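Setting Up and Maintaining a Two-Arm Handling Cell

Project report, second term
Author: Tuncay Kırmızıgül
Submitted: 16/03/2020

3. Setting up the cell

The cell was handed over at the Plaveck site with both arms already fixed to the front rail but with no written record of how they had been aligned. The first task was therefore to measure what was there and write it down. The previous group's notes (Karamanlidis, unpublished) cover the control software only and say nothing about the mounts.

The rail was checked with a straight edge and a feeler gauge. It was found to be true over its length, apart from a slight twist near the right mount, which went away when the plate bolts were slackened and tightened again in a cross pattern. All plate bolts were then set to 8 Nm and marked with paint, so that any movement can be seen during the weekly check.

Each arm was next driven to its home pose and the joint readings were compared with the values stored in the controller. The left arm agreed. The right arm was off at the elbow joint, and its zero point was taught again using the Skakthorpe procedure. After this the two arms could be sent to the same point above the floor without the grippers touching.

3.1 Cable routing

Most of the stoppages in the first weeks came from cables and not from the arms. In September the logger recorded 15 stoppages, the majority of them a lost signal from the right gripper. The fault could be brought on by turning the wrist to its limit with the forearm low. The hose had been tied too short at the elbow, so that it pulled on the connector.

The hose was released and tied again with a free loop above the gripper. The loop has to be long enough for the full wrist turn but must not reach the floor when the gripper is lowered at the back of the cell. On the left arm the thinner cable is held along the upper link with clips, with a small loop left at the wrist.

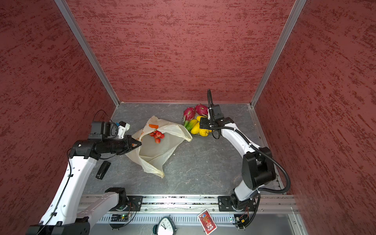
Figure 4. Both arms over the work floor during handling of bagged and netted fruit. Note the hose loop on the right arm.

The bag and the net were chosen as test items for the new routing since they bring the two arms into different poses. The bag is approached from the side with the wrist held level. The net is approached from above, and at the back of the floor this puts the right arm near the end of its useful reach.

3.2 Wrist camera

The camera housing on the left wrist sits on a bracket just above the fingers. The bracket screws work loose with use and shift the view by a few pixels, enough to spoil the hand-eye calibration. Thread lock was applied and the calibration repeated. The calibration file must be replaced every time the bracket is removed, even if it is put back in the same holes.

3.3 Running record

The cell was then run under the Prakumska test plan. Of 3,250 planned cycles, 1,374 had been completed at the time of writing. No loss of signal from the right gripper has been logged since the hose was tied again. Two stops were caused by the left gripper closing on a fold of the bag without enough grip, and these are dealt with in section 4.

3.4 Weekly check

Power off at the main switch before reaching into the cell.
Look at the paint marks on the plate bolts. Tighten to 8 Nm if any mark has moved.
Run a hand along the hose and feel for flat spots or splits.
Try the camera bracket for play.
Brush out the slots in the strip below the rail.
Power on, home both arms and write the joint readings in the log book.

The check is signed by the person who carried it out. Readings that differ from the stored values are to be reported before the next run is started.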